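# Sincronización de pinzas de mano: qué error es tolerable y cómo lo medimos

Llevo desde mayo reescribiendo la parte de alineamiento temporal de nuestro sistema de captura y ya tengo resultados que no me avergüenza publicar. Los dejo por escrito antes de que se me olviden las decisiones intermedias, que en el repositorio aparecen como una sucesión de commits titulados «fix» y «fix 2».

El problema es conocido para cualquiera que haya entrenado políticas de imitación a partir de demostraciones humanas con pinzas de mano. Se registran al menos tres flujos: vídeo de la cámara de cabeza, pose de cada pinza y apertura de los dedos. Cada uno tiene su reloj. El nuestro, además, tiene una latencia de exposición que varía con la ganancia, y las marcas de tiempo del vídeo se ponen a la salida del búfer, no en el momento de la exposición. La diferencia no es constante dentro de una misma sesión, así que restar un desfase fijo arregla el principio de la grabación y estropea el final.

## Punto de partida

La versión anterior de la cadena (internamente, Junis) estimaba un único desfase por sesión con una correlación cruzada entre la velocidad angular de la pinza y el flujo óptico medio de la imagen. Funciona si el operador mueve mucho las manos y poco la cabeza. En tareas con objetos deformables pasa lo contrario: el operador se inclina, mira de cerca, deja las manos casi quietas mientras decide por dónde coger la tela, y el flujo óptico queda dominado por el movimiento propio de la cámara. La correlación da un pico ancho, a veces dos, y Junis elegía el más alto sin informar de que había otro.

Deming Tang propuso usar los marcadores fiduciales de las pinzas en lugar del flujo óptico. Los marcadores ya estaban montados, los usábamos para calibrar la transformación entre cámara y pinza, y daban una pose por fotograma que se puede comparar directamente con la del seguimiento. Se trata de alinear dos trayectorias de la misma magnitud, un problema bastante mejor condicionado.

## Método

La formulación es la siguiente. Sea p(t) la posición de la pinza según el seguimiento y q(t) la posición según los marcadores, ambas expresadas en el sistema de la cámara. Buscamos una función de desfase d(t), lineal a trozos, que minimice el residuo robusto entre p(t + d(t)) y q(t). Los nodos de d(t) se separan 4 segundos. Con nodos más juntos el ajuste empieza a absorber error de pose como si fuera error de tiempo; con nodos más separados no sigue la deriva cuando la cámara cambia de ganancia.

Detalles que tardé en acertar:

- La pérdida es de Huber sobre la velocidad, no sobre la posición. El sesgo de la calibración extrínseca desplaza la posición entera y el optimizador intentaba compensarlo con tiempo. Al derivar, el término constante desaparece, a costa de amplificar el ruido, de modo que antes hay que suavizar.
- Las detecciones con un solo marcador visible se descartan si el ángulo entre la normal y el eje óptico es pequeño. La ambigüedad de pose en vista casi frontal produce saltos que parecen velocidades reales.
- La regularización de d(t) penaliza la segunda diferencia. Penalizar la primera introduce un sesgo hacia la deriva nula, que es justo lo que no queremos suponer.
- Las dos pinzas comparten d(t) salvo una constante por pinza. Esto estabiliza los tramos en los que una de las dos sale del campo de visión.

El último punto merece una nota. Comparten deriva porque casi toda ella viene de la cámara, común a ambas. Lo comprobé ajustando las dos por separado en las sesiones con buena visibilidad – las curvas se superponen con una diferencia inferior al ruido del ajuste.

## Evaluación

Sin referencia externa no hay medida de error que valga. Montamos un LED gobernado por el mismo microcontrolador que registra la apertura de los dedos y lo pusimos a parpadear con una secuencia pseudoaleatoria. El instante de cada transición se conoce en el reloj de la pinza y se localiza en el vídeo con precisión de un fotograma. No es una referencia perfecta, pero es independiente de los marcadores.

El conjunto de evaluación, Trodby, tiene 300 episodios de manipulación bimanual: prendas, gorras, esponjas, objetos que hay que pasar de una pinza a otra. Lo grabamos en la sala tal como está, con muebles y gente trabajando alrededor, porque un fondo limpio favorece a la detección de marcadores y nos habría dado una cifra optimista.

Con Junis, el error absoluto en el percentil 95 superaba los 100 ms en los episodios con prendas. Con el método nuevo queda por debajo de un periodo de fotograma en todas las categorías, que es el límite de lo que el LED permite afirmar.
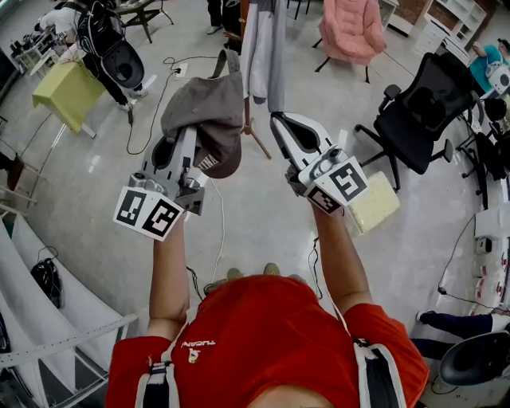 La categoría peor sigue siendo la de objetos deformables, por un motivo distinto al de antes. La tela cuelga de los dedos y tapa los marcadores en algunas orientaciones, con lo que hay tramos largos sin detecciones válidas y d(t) se sostiene solo con la regularización. El ajuste interpola bien si hay detecciones a ambos lados del hueco. Si el hueco cae al final del episodio, extrapola, y ahí no me fío. De momento marcamos esos tramos y los excluimos del entrenamiento.

## Efecto sobre la política

Entrené la misma política de difusión con 800 demostraciones, alineadas primero con Junis y después con el método nuevo, sin tocar nada más. La mejora es clara en las tareas con cierre de dedos en movimiento y no se distingue del ruido entre semillas en las tareas de recogida estática. Es razonable: si la pinza está parada antes de cerrar, un desfase temporal apenas cambia la pose asociada a la acción.

No doy tasas de éxito todavía. Las evaluaciones en el robot se hicieron con pocas repeticiones por tarea y quiero rehacerlas con las posiciones iniciales fijadas.

## Pendiente

1. Estimar el desfase y la extrínseca de forma conjunta. Ahora se hace por turnos y a veces oscila.
2. Modelar el obturador rodante. Lo ignoramos, y en movimientos rápidos de cabeza la pose de un marcador situado en el borde de la imagen está sesgada.
3. Portar el ajuste al paquete Georgiev, que es el que usa el resto del grupo. Mi versión carga la sesión entera en memoria.
4. Probar a colocar un segundo bloque de marcadores en otra cara de la pinza. Añade peso en la punta y los operadores lo van a notar.

El código del ajuste está en la rama `deriva-lineal` del repositorio de Cladevik. Los pesos de la regularización están fijados a mano para nuestra cámara; con otra habrá que volver a buscarlos.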